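Etiquetas nuevas para la vajilla en la segunda planta de Clarkdale

Stiltport, sábado, 26 de diciembre de 2020. El centro vecinal Clarkdale ya tiene puestas las etiquetas de la vajilla en la sala común. Pegatina negra, dibujo en blanco, sin una sola palabra escrita.
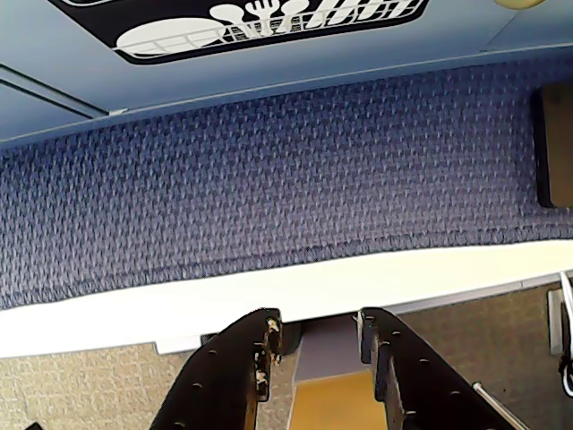 Qué cambia

Poco, pero se nota. Hasta ahora los platos limpios acababan donde pillaba: encima de una silla, en el alféizar, dentro de la caja de los manteles. Ahora cada cosa que se presta en la sala tiene su sitio y el sitio lleva un dibujo. El de la vajilla enseña un plato en su escurridor, al lado los cubiertos y luego una fila de vasos y tazas. Está pegado en la superficie azul claro, la que queda encima de la tela azul y morada.

La norma es corta. Plato lavado y seco, a su zona. Plato sucio, a la pila del pasillo. Lo que no sea vajilla, fuera de ahí: ni abrigos ni carpetas ni la bolsa del pan.

De dónde viene

La idea salió en octubre, en la reunión de usuarios, después de que el grupo de cocina se quedara sin tenedores por segunda vez. Los tenedores estaban en el centro, en un cajón de material de costura. Aparecieron a los diez días.

Bronisława Bielecka, coordinadora de la sala, presentó entonces un listado con todo lo que hay: 218 piezas entre platos, vasos, tazas y cubiertos. Faltaban varias del listado anterior y sobraban otras que no eran del centro. "Teníamos vajilla de tres casas distintas y no encontrábamos la nuestra", explica Bielecka. "Con un cartel de texto no bastaba, aquí viene gente que lee en cuatro idiomas y niños que no leen todavia".

Por eso los dibujos. Se probó antes con papel y celo durante 2 semanas y el papel se despegaba con el vapor del hervidor. Las pegatinas definitivas las imprimió el taller Oravec, de la calle Flivska, que cobró 430 coronas por el juego completo. Sale del presupuesto de menaje, para el que había reservadas 600. Lo que queda va para paños de cocina y un cajón con separadores.

Qué más se ha etiquetado

Manteles y servilletas, en el armario alto. Juegos de mesa, estantería junto a la puerta. Material de costura, cajón de abajo, y solo material de costura. El hervidor y la cafetera se quedan como estaban, con su hoja de instrucciones al lado.

Las ollas grandes no entran en el reparto. Siguen en el almacén y se piden con un día de antelación, en recepción o por teléfono. Lo mismo las bandejas de horno.

Moqueta y tela

Aviso aparte. La sala tiene moqueta y la mancha de café no sale sola. Se pide que los platos se sequen en la pila antes de traerlos, que luego gotean. Si cae algo, papel primero, sin frotar, y avisar en recepción. La tela tampoco se limpia con estropajo, hubo un intento con lavavajillas el invierno pasado y quedó un cerco que costó mucho quitar.

La limpieza a fondo de moqueta y tapizados está pedida pero sin fecha. Cuando la haya se colgará en el tablón.

Opiniones

De momento pocas y casi todas buenas. El grupo de lectura pide otra etiqueta igual para el lado de la ventana, que es donde ellos meriendan. El de cocina quería que se separasen tazas y vasos, y se va a estudiar. Una usuaria pregunta si se pueden dejar táperes: no, los táperes se van a casa con su dueño. Los que queden olvidados pasan a la caja de objetos perdidos y allí están un mes.

También hay quien ve el dibujo pequeño. Bielecka dice que Oravec puede repetirlo más grande pero que prefiere esperar a ver cómo funciona. "Primero que se use, luego ya lo cambiamos si hace falta".

Próximo recuento

El recuento de las 218 piezas se repetirá a la vuelta de las fiestas, con el listado en la mano. Quien tenga en casa algo del centro puede devolverlo en recepción sin dar explicaciones, basta con dejarlo en la caja de la entrada. Se buscan sobre todo cucharillas.

Y al revés: quien eche de menos un plato suyo que se pase a mirar. Hay una pila de piezas sin dueño sobre la mesa de recepción, entre ellas una fuente ovalada con flores y dos tazas sin asa. Lo que no se recoja se quedará en la sala y pasará a la lista común.

Horario de recepción en fiestas: solo mañanas. La sala cierra los festivos y el resto de dias abre con normalidad. Las reservas para talleres con comida se hacen como siempre, en la hoja del mostrador, indicando cuántos platos y vasos hacen falta y a qué hora se devuelven.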